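February
Posted by Khanyisile Coetzee, Partnerships Office, Dulbridge

The second year of the textile collection partnership between Dulbridge and the Tratholm Children's Hospice began this morning. I am keeping this diary on behalf of the office for the length of the scheme, as was done in the first year, and entries will again be shared with participating schools and shops.

I arrived at the Joubert depot at half past seven. Jayson Ocampo had already opened the side gate for the first van, and the new collection banks were standing in the yard under their covers. They are taller than last year's, with a wider drawer, following comments from customers who had struggled to fit a folded duvet through the old opening. The lettering on the front is in the hospice's own colours. I checked the wording against the agreed text and found one error in the opening hours, which the printer has undertaken to correct before the banks go out.

The first delivery was weighed at 617 kilograms. It came from the schools' autumn appeal, which had been held over until the depot had space. Clothing made up the greater part, followed by curtains and household linen. Shoes had been tied in pairs, as requested, in nearly every sack. I recorded the weight in the ledger and Jayson countersigned it.

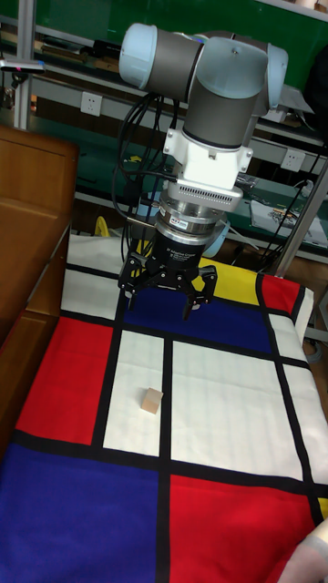 Blankets are the item on which we receive the most enquiries, and the guidance for the coming year has been rewritten accordingly. A blanket may be given if it is clean and dry, even where the hem has gone or the colours have faded, because worn pieces can be sent for fibre recovery and still earn a payment for the hospice. Electric blankets cannot be accepted in the textile banks and must go to the small appliances point. Donors have asked whether patterned pieces are worth less than plain ones. They are not, and a bold design such as the Mondrian-style blanket on the table is as welcome as plain cream wool. Sorting by colour takes place later, at the processor's premises, and donors need not attempt it at home. The revised leaflet will say so on its first page.

At ten o'clock we held the opening meeting in the upstairs room. Abdelkrim Ashour attended for the hospice and set out how last year's money had been spent. The greater share went towards family accommodation, so that parents can stay overnight near their child, and the remainder paid for music sessions. He asked that our publicity should speak of families in general terms and that no child be named without written consent. This was agreed without discussion.

Wagner Batista presented the collection timetable. Banks will be emptied weekly in town and every 2 weeks in the villages, with an extra round after the school holidays. There was a long exchange about the bank outside the library, which was found overfull on several occasions last year, leaving bags on the pavement in the rain. Wagner proposed moving it. I would prefer to keep it where people know to find it and to empty it more often. The matter stands over to the next meeting.

Nandi Coetzee reported that Clultadent has agreed to take a bank for its staff entrance and will match the value of whatever is collected there. The letter of confirmation has yet to arrive. I have asked that no announcement be made until it does.

The afternoon was given to correspondence. I replied to the schools with their collection dates and returned the signed agreement to Tratholm by the four o'clock post. The pillow question remains open. We do not accept them at present, and I have written to the processor to ask whether this might change.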